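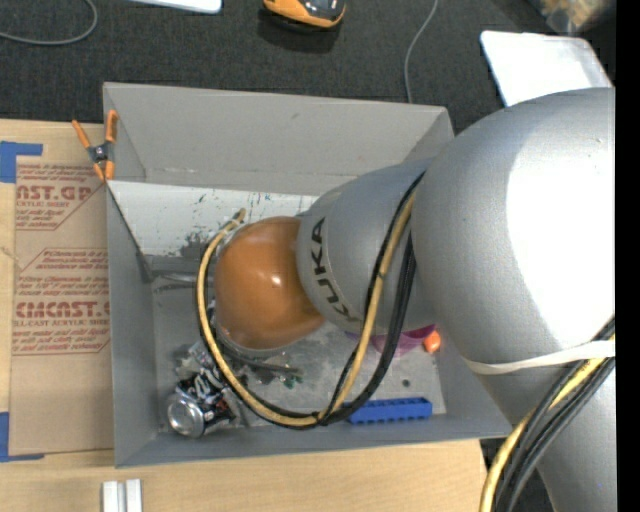
Home Profile Threads Replies Media

Spent most of the afternoon on mixed scrap again, so a thread on how we sort it at Cladside. A few people asked after the last one.

Mixed scrap means whatever lands in a box without anyone deciding where it should go. Panels, bits of metal, packaging, drinks cans. It all has to be pulled apart before it can go anywhere useful.

The grey box was typical. A scuffed white panel, some thin dark metallic parts, and a crumpled drinks can on its side down in the corner.

There is always a can. I've stopped minding. Cans are the easy bit anyway, they go straight in the can bag and you're done.

We don't bother straightening them out. If they come crumpled they stay crumpled. Takes up less room.

What I do ask is that people empty them first. A dribble of cola at the bottom of a box is enough to make everything on top of it sticky, and then it needs wiping before you can even see what it is.

White panels are slower. They all look alike at a glance and they're often not the same stuff. Some are painted metal, some are plastic all the way through. Pick it up, check the back, tap it, try a magnet on it.

Dark smudges along one edge don't tell you much. Could be grease, could be rubber, could just be where people have been grabbing it for years. I used to try cleaning panels before sorting. Waste of time unless it's going for reuse.

For reuse we want them flat, no cracks, and at least 58 cm on the long side. That's the shelf width Okine take from us for their storage units. Shorter than that and it goes in with the ordinary plastic or the ordinary metal, depending.

Small flecks of colour are fine. Stickers are not – they have to come off, and the paper ones are worse than the shiny ones. Warm water and an old bank card.

Long thin metal goes on the rack, never in a tub. It pokes out, it catches sleeves, and it drags half the tub with it when you pull one piece. We had a torn coat in November and the rack went up straight after.

On boxes. Straight-sided grey ones are my favourite for this. You can see into the corners and nothing rolls under a lip. They scuff quickly on the floor of the box but that doesn't matter at all.

Leave some of the floor showing. If it's full to the top you end up tipping it out on the table, and then you're sorting a heap. Taking things out one by one from a half-full box is quicker, I've done it both ways plenty of times.

Biggest thing out first, even when the small thing is nearer. The big thing is usually lying on something.

Light wooden table for all of this. Marijke De Bruijn wanted a steel top and we talked about it for a while. Wood is quieter and small dark screws show up better on it. It does stain. We sand it down when it gets bad.

Current containers, as someone asked:
– 20 litre tubs for small metal
– can bag on a hook
– rack for anything long
– the 1,000 litre bag outside the back door for plastic that isn't being reused
– one tray for "don't know"

The don't know tray gets looked at when it's full. Hendrik Verbruggen goes through it with a cup of tea and he's right more often than I am. Things that have beaten both of us go to Wuyts with the next load and they can decide.

Labels. We had nice printed ones with a colour for each material and people ignored them. What works better is taping a real piece of the stuff to the front of the tub. Bit of aluminium on the aluminium tub. Looks scruffy, gets read.

Gloves: the thin coated ones from Cokero, size up if you're between sizes. The thick leather ones are safer for sharp edges but you can't pick up a washer in them, so people take them off, and that's when they cut themselves.

Someone in the replies is asking whether the can should be rinsed. Not for us, no. Empty is enough. If yours go in a bin at home, check what your council says.

And another asking what to do with a panel that has metal fixed to plastic. Give it 2 minutes with a screwdriver. If it's glued or riveted, put it in the don't know tray and move on.

Next one will be on cables, which need a thread to themselves. Send me anything you want covered, and please say what your boxes are like as well, size and sides. I'm trying to decide what to order more of and the supplier's website only shows them stacked.

Contact | Copyright Cladside | Back to top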